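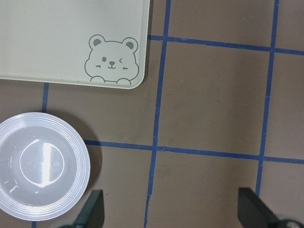
The bear mat, with a white bowl for company.

I bought the Mundelholm folding kitchen cart because my apartment has 11 inches of counter and a landlord with opinions. It cost 50 dollars at Skostby. Assembly took two evenings and one phone call to my brother-in-law.

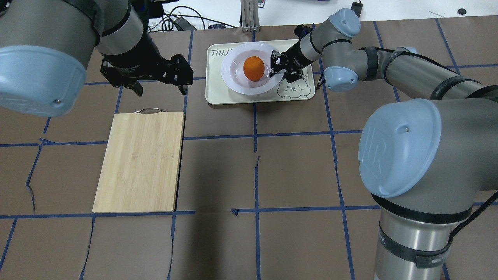 The wheels roll beautifully, mostly when you'd like them to stay put. Two of them lock. The drawer holds forks or knives - pick a side. Still, it folds flat behind the door and has survived a whole June of my cooking. I'd buy it again, on sale.
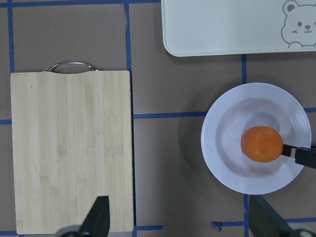

Bamboo board with the wire handle, plus a plate and tray.

Four stars. The missing one is for the drawer.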